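Sakley two-tier bamboo steamer, eight weeks in

Posted Saturday, March 29, 2025
Filed under: Kitchen, small stuff

I should say up front that I didn't want to like or dislike this steamer. I wanted to stop reading about it. Every other food newsletter I get had the Sakley in it over the winter, usually with a paragraph on how steaming will change the way you eat, and after the fourth one I paid my $23 at the Desulier store and brought one home.

The box makes a lot of claims. "Hand-tightened weave." "Even heat on both levels." "Naturally resists sticking." I tested the ones I could.

Even heat first. I filled both tiers with the same store-bought pork dumplings, straight from the freezer, over a wok with an inch and a half of water. After 8 minutes the bottom tier was done and the top tier had cold centers. I swapped the tiers halfway on the next batch and they came out the same, but you would do that with any stacked steamer, and the box says you don't need to. Bao were worse. The ones on top stayed a bit gummy underneath until I gave them another three minutes, by which time the bottom ones had started to wrinkle.

Sticking: they stick. Cabbage leaves fix it, parchment fixes it, and so does a light wipe of oil if you don't mind the slats turning brown. Plain bamboo with nothing on it will take the bottom off a dumpling every time.

The weave is decent. I looked for loose ends along the rim and found one, which I trimmed with nail scissors. The lid fits snugly when it's new and less snugly now. Mine has warped just enough to rock when I press on one side. Steam leaks out there, though I can't say it adds much to the cooking time.

Smell is the part the newsletters skip. For the first week the whole kitchen smelled like a wet basket. The leaflet says to steam it empty for 10 minutes before use. I did that three times and the rice still tasted of it. By week two it was gone.

Then there's drying. You can't put it away damp or it goes spotty, and in my kitchen it takes a full day standing on its side. I forgot once and got a gray patch on the lower tier, which scrubbed off with salt and a brush. If your counter space is tight, think about where this thing is going to live.

My neighbor Ardalan Hosseinzadeh has the Nishad metal insert, the folding kind that sits in any pot, and he lent it to me for a weekend. It is ugly and it drips water onto the food from the lid – bamboo really is better there, I'll give it that. It also goes in the dishwasher. For broccoli and fish I'd take the Nishad. For dumplings and buns, the Sakley, with paper.

Zondarstead sells what looks to me like the same steamer with a different sticker for a few dollars less. I haven't bought one to check.

So it's a fair steamer with a silly box. If you already own one, keep it. I'd skip the branded liners, which cost too much for circles of parchment with holes in them.

Next up in June, rice cookers, if I can stand it.
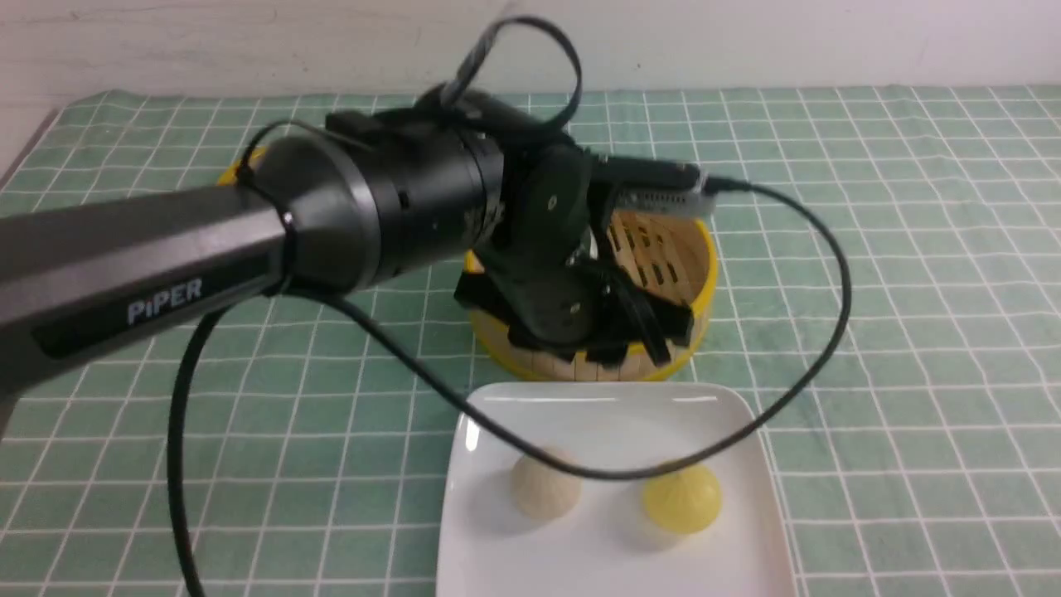 Bamboo steamer on the checkered tablecloth.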